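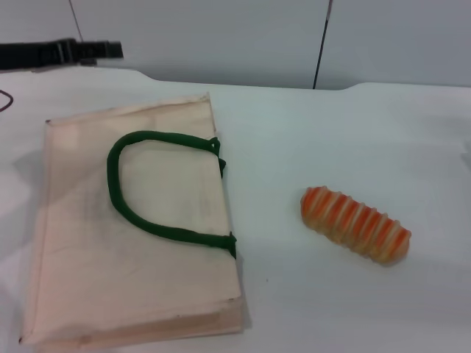
Reusable Bag Collection: Gallery

The Semaan Household Textiles Collection records the bags, cloths and wrappings that people in the district use every day. The present gallery introduces the canvas tote and the principles by which totes are folded, described and stored. It is intended for members of the public, for schools, and for donors who wish to know how their items will be kept.

The collection holds 435 bags, of which 98 are made of undyed or lightly dyed cotton. Most were received during the Tellness neighborhood appeal, which was coordinated by Joelle Fakhoury and closed in December.

Canvas tote with rope handle

Natural cotton color, with a handle of thick, dark green cord. The bag is folded flat with its panels stacked, and the handle rests across the upper face in a loop. A striped orange and cream object with a ribbed surface lies beside it on the white tabletop.

Condition

Faint creases, light smudges and a few small dark specks are present on the cloth. Marks of this kind are noted in the record and are left untreated. The collection does not wash or press everyday bags on arrival, as ordinary wear is considered part of their interest.

Handles

Rope handles are cataloged separately from webbing and self-fabric handles. The entry gives the color of the cord, its thickness and the manner in which it meets the bag. Donors are asked not to remove, shorten or replace handles before delivery.

Folding and storage

Totes are stored flat in shallow drawers, with no more than six to a drawer. Handles are laid over the cloth and are never tucked inside, where a thick cord may leave a ridge in the fabric. Sheets of plain tissue are placed between bags of different colors. The folding guide was prepared by Haris Stojanovska and was revised following a review of all 44 storage drawers.

Visiting the collection

The study room at Plolton House is open on Wednesday from 10 a.m. to 4 p.m. Visitors may request up to five items at one time and should allow two working days for retrieval. School groups are received by arrangement with Aaliyah Poirier, Learning Officer.

Use of images

Gallery pictures may be reproduced for teaching and private study with credit to the Semaan Household Textiles Collection. Requests for publication should be addressed to Shazia Lashari, Collections Office, Plolton House.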